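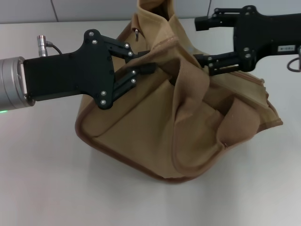

I finished Harms on the train last night and I've been arguing with it ever since. It's the second of the Grososus novels, the one everyone on the forum told me would win me over after I was lukewarm on the first. It hasn't.

The setup is fine. A supply garrison on the ice moon of Nollix loses contact with the fleet, the relief ship is overdue, and the colonel has been lying about how much fuel is left. I'll read that story any day of the week. The first 80 pages are the best thing in the series so far, mostly people being cold and short with each other in corridors, and I started to think I'd been unfair.

Then the prophecy turns up. I have a low tolerance for prophecies in books with spaceships in them, and this one is worse than usual, as it was apparently written down in the year 3705 by a monk who knew the garrison's door codes. Once that's on the table the fuel doesn't matter any more. You know the corporal will live. You know she'll get to the beacon. The author keeps cutting to the gauge as though I'm still supposed to be worried about it.

I'm also not convinced by the siege. We're told the attackers outnumber the garrison by a huge margin and have held the ridge for nine days. They have artillery. They don't use it. At one point the colonel wonders aloud why they haven't used it, and I sat up, thinking we were about to get an answer, but the chapter ends and he never brings it up again. I went back and checked. There's a throwaway line later about "the old customs of the ridge", and I suppose that's meant to cover it.

A few people have told me the customs are explained in the tie-in novella, Bostness. Maybe they are. I don't think I should have to buy another book to find out why the big guns in this one are quiet, and I said the same thing when the first volume pulled that trick with the missing moon.

To be fair to it, the dialogue has improved. The two cooks are funny, and their argument over the last tin of peaches felt more like a war story than any of the actual fighting. The medic's chapter is very good – short, grim, no speeches. If the whole thing had been told from the infirmary I'd probably be recommending it to my neighbours.

The third book is due in November. The publisher's blurb promises "the truth about the prophecy at last", and they promised that on the back of this one too. I've put a hold on it at the library, where it won't cost me anything.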